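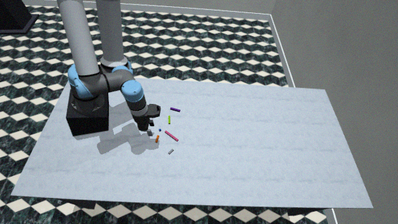
Two grippers, one arm, small sticks

2020-02-14

I have finished the first round of gripper tests in the simulator, so I am writing up the results before I forget which settings went with which run. Last time I said I would compare the Joltico two-finger gripper with the one from Mac Carthaigh, using the same arm, the same table and the same sort of objects. I have done most of that. The camera part will have to wait.

The task is to pick up small things scattered on a table: mostly thin sticks in different colours, lying at whatever angle they happen to land. I chose sticks because a cube forgives a lot. If you come down on a cube slightly off centre, the fingers push it straight as they close. If you come down on a stick with the fingers turned the wrong way, you either miss it, push it along the table or catch it by one end and watch it swing.

For each attempt the program picks a stick, works out which way it is pointing, moves the arm above it, turns the wrist, goes down, closes and lifts. If the stick is still held at the top it counts as a success. I don't mind how it is held. I had a stricter rule at first, where the stick had to be level, but it made the results hard to read and I dropped it.

The arm model is the one I have been using since last May. I left its joint limits and speeds alone for the whole test. The only things I changed were the gripper, the controller and the starting layout of the sticks.

I ran 121 attempts with each gripper using the plain position controller. I would have liked more, but the physics step has to be very short to stop the fingers sinking into the sticks, and my computer is slow at that setting. With a longer step the sticks jitter when they are held and sometimes shoot off sideways. I lost an evening to this before I looked at the contact settings.

The Joltico was better at getting hold of things. Its fingers are thin in the model I have, and they fit down between two sticks lying close together. The Mac Carthaigh has broader fingers and kept nudging the neighbouring stick on the way down. That wouldn't matter much if the program looked again after every move, but mine reads all the positions at the start and works through the list, so a nudged stick is a missed stick later on. Some of those misses are my fault and shouldn't really be held against the gripper.

Once it had hold of something, the Mac Carthaigh was steadier. The sticks hardly turned in its grip during the lift. With the Joltico, anything picked up away from its middle tended to droop. I tried raising the closing force and it helped a little, then the jitter came back, so I put it where it was. 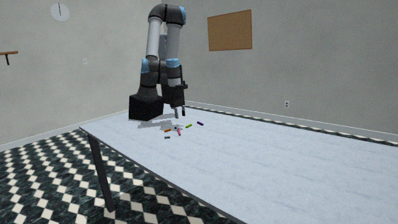
Height was the other thing that took longer than I expected. Both grippers need to stop a little above the table, and the right stopping point depends on where the model says the fingertip is. The two files disagree on this. One measures from the very end of the finger and the other from the middle of the pad. For the first few runs the Mac Carthaigh was closing too high and gripping the top of each stick, which made it look hopeless. I fixed the offset, threw those results away and started again. If you are comparing grippers from different sources, check this first. Lower each one until it touches the table and write down the number.

After that I swapped the position controller for Sirneseck, the force-limited one that came with the Mavusdale package. It lets the arm give slightly when it meets something, instead of pushing on to the target regardless. I only tried it with the Joltico, but I left it going overnight and got 302 attempts out of it.

The difference was mostly in how the failures looked. With the position controller, a finger landing on top of a stick pressed it into the table until the simulator gave up and threw it somewhere. With Sirneseck the arm stopped, the program noticed it hadn't reached the height it asked for, and it went back up and tried again with the wrist turned a bit. Plenty of the second tries worked. It is slower, though, and the arm drifts slightly when it is held still over the table. I have not found out why. Turning the damping up makes it sluggish without curing the drift.

The short sticks were worse than the long ones under every setting. I think the angle estimate is the problem. A short stick is nearly as wide as it is long from above, and a small error in the corners turns into a large error in the direction. I'm taking the positions straight from the simulator for now with some noise added, so I could just make the noise smaller, but then the test would be too easy and wouldn't tell me anything about a real camera.

For now I am keeping the Joltico on the arm with Sirneseck running it. The thin fingers matter more for this job than the steadier hold does. If I were picking up anything heavier I would probably go the other way.

Still to do: run the Mac Carthaigh with Sirneseck so the comparison is a fair one, make the program look again after each pick, and put in a proper simulated camera to replace the noisy positions. I also want to tidy the results file, as the columns changed halfway through and I have been sorting it out by hand. I'll put the settings up with the next post once they are in a state that someone else could read.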